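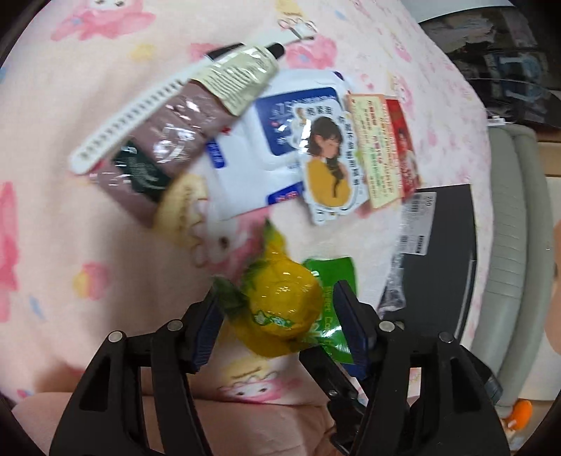
Re: Spring fair, Durkow hall

Hi all,

Nazmiye asked on Friday:

> Do we have a final door count from the February fair?
> And is the puppet show coming back? My kids keep asking!
> Nazmiye Duman

Yes on both! We had 808 people through the door, which beats last year by a mile (Cengiz still wants to recount the stubs, bless him). The cake table sold out before noon, and the raffle brought in $1,421 before we paid for the hall.
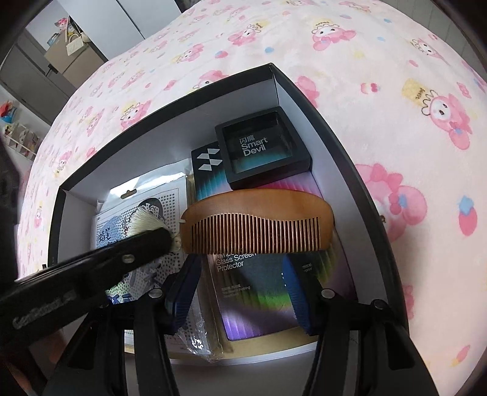

The puppets are booked for 2 p.m. again, same stage, but we need some 40 more folding chairs so the grandparents aren't standing along the wall. Necati thinks Elton Street School will lend us theirs if we pick them up ourselves. Does anyone have a van? Mine's full of bunting and I'm scared to open the back!

Doğukan Sönmez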